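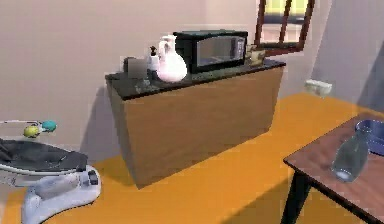
Why does a shea balm turn grainy in the jar?
Part of the butter sets before the rest does, and if the balm cools slowly those early bits have time to grow big enough to feel under a finger.

That is the standard answer and I have been repeating it to people at the counter for years without ever testing it properly. It's probably right. What I doubt is everything that gets stacked on top of it: the long hot hold, the magic stirring direction, the additive that fixes it. So this entry is for the Sowa balm and the grain problem, written up while the jars are still on the bench and before I start remembering it the way I'd like it to have gone.

April 23, 2023

Batch 43. Sowa balm, unscented, no actives. Same recipe as the winter batches: refined shea, jojoba, a little beeswax, vitamin E. Total 2,000 g before pouring. Shea is from the new Findaron block, opened this morning. I rubbed some of the raw block between my fingers before melting and it was already slightly sandy, which I want on record, as we have been blaming our own process for all of it.

Background for anyone reading who wasn't in on this. Trinavbridge sent jars back last July, said they felt like "fine salt" on the skin and one client thought it was an exfoliant. We replaced them and told ourselves it was the heat in their window. Maybe it was. We never put a jar in a window to find out. Then it came up again this winter, when nobody's window was hot, and the story changed to cold delivery vans. A cause that works in both directions isn't telling me much.

What I was testing

Two claims.

First, the long hold. The version going around is that you have to hold melted shea at 76 °C for a good while to "erase" the old crystals, or they come back and seed new ones. I have read this on a lot of hobby pages and all of them seem to be quoting each other. Not one shows two jars side by side.

Second, Pelell. The rep left us a sample tub in the winter and the sheet says it "prevents graininess in all butter systems." All of them? The sheet has a nice curve on it with no labels on the upright axis. I asked for the test behind it and got the same sheet again in a bigger file.

How I did it

Melted everything together in the water bath, beeswax first. Split the melt into four pots by weight.

Pot A: taken off as soon as it was fully clear, poured straight away.
Pot B: held at 76 °C, then poured.
Pot C: same as A, plus Pelell at the rate on the sheet.
Pot D: held like B, plus Pelell.

From each pot, half the jars went straight into the fridge at 4 °C and half were left on the bench with a towel over them, which is how we have been cooling them all along. I know the towel is a bad habit. It started when we had the dust problem from the floor sanding and it never stopped. It slows cooling a good deal and I suspect it of more than the shea.

Labels are on the bottom of the jars so the person rubbing can't see them. I shuffled the tray myself, so I'm not fully blind to it, but I honestly lost track by the second row.

Problems along the way

The probe in pot B read low for the first stretch. It was touching the side. Moved it, and the reading jumped. So pot B may have been hotter than I meant early on. Doesn't ruin it, but don't quote the hold as exact.

Pelell did not disperse well in C. There were little soft clumps that needed a lot of whisking, and the whisking put air in. The sheet says "easily incorporated." It went in better in D, where the oils had been hot longer. If anyone wants to compare C and D, remember that they differ in two ways because of this.

Spilled part of the last D jar. Left it out of the rub test.

What I felt

Rub test on the back of the hand, small spatula tip of each, wiping between with a dry towel. Grading is just smooth, slight, or sandy. I'm not going to pretend I can do a ten-point scale with my thumb.

Fridge jars: A smooth, B smooth, C smooth, D smooth. No difference I would bet on. C feels a bit draggier, like there's starch in it. That could be the air.

Bench jars: A sandy in most, slight in one. B slight. C slight. D slight, one smooth.

So taken at face value, the long hold helps if you cool slowly, Pelell helps if you cool slowly, and neither one does anything I can feel if you cool fast. The fridge alone did as well as the fridge plus everything else. The fridge is also free.

Before anyone runs off with that: it's one batch, one block of butter, one pair of hands, and the jars are hours old. Grain often shows up late. A jar that is smooth tonight proves very little. I've been fooled by this before with the lip balm, where we changed the wax, declared victory over lunch, and had grit in the tins two weeks later.

Things I still don't believe

That stirring while it cools "breaks up" the grain. We did that all last fall and it was no better. It may have been worse. I can see an argument that stirring spreads the seeds around, and I can see one that it keeps them small. Both sound fine when said out loud. Needs its own test, with a pot left alone next to it.

That refined shea doesn't grain. This block was refined and it was grainy before it ever met our pots. Findaron says the block meets spec. I looked at the spec and it has color, odor and free fatty acid on it, and not a word on texture, so of course it meets it. I have asked how the blocks are stored and shipped and I'll paste the answer in here if there is one.

That clients prefer it "natural and a little rustic." That line came from us, and I think we made it up after the returns. A massage client with balm going on dry shins does not want rustic. And on a face it's worse. I wouldn't let anyone use a sandy jar near the eyes, whatever we call it. The grains melt as they warm, fine, but you are dragging them across the skin until they do.

That the balm "heals the barrier." Off topic for this page but it's still on the draft label and I'm still against it. It sits on the skin and slows water loss. It feels good. We can say softens. If someone wants heals, they can show me what they measured.

What I'd change now, without waiting

Lose the towel. If dust is the worry, use the lidded rack.

Fridge right after pouring, jars spaced out with gaps between them. The ones in the middle of a packed tray cool slower and I think that explains why we'd get one bad jar in a good dozen. Think, not know. Easy to check by marking the middle ones next time.

Lids off until fully set. I had condensation under a lid in one of the fridge jars today, a small ring of wet. There's no preservative in this and no water phase, so a wet ring is a real problem and not a cosmetic one. That jar is pulled. This is the part of the fridge method that worries me, and I notice none of the pages recommending it bring it up. If we go this way then the jars need to come back to room temperature before they get lidded, and somebody has to check under the lids for a while.

Do not order Pelell. It may do something for a shop that can't chill. We can chill. It would also mean a new line on the ingredient list and explaining it to people who buy this one for the short list.

The long hold I'm leaving open. It's cheap, but it's more heat on the vitamin E and the jojoba, and the pot B jars smell a touch flatter to me than A. Would like a second nose on that, somebody who hasn't read this.

Next checks

Two jars of each kept back on the shelf over the sink, labels down. Rub again next week, then again when the weather turns. One of each goes through warm and cold swings: windowsill by day, fridge by night. That's the closest we can get to what Trinavbridge does to them, and we should have done it before telling them it was their fault.

One plain control I forgot: straight Findaron shea, melted, chilled, nothing added. Without it I can't separate the butter from the recipe. I'll do that tomorrow from the same block, which is wrapped and on the lower shelf. Please don't use it up for the foot cream.

Also want a block from another supplier for comparison. Same recipe, same day, same fridge, or there's no point.

Added later, same evening. Rubbed the A bench jars again after they had sat a few more hours. The slight one is now sandy. Fridge jars unchanged. C fridge still drags. Didn't touch the rest so there'd be something clean to rub next week.

Water bath drained, probe wiped and back in its case. The battery cover on the probe is cracked and held with tape. Scale needs leveling before anyone weighs actives on it.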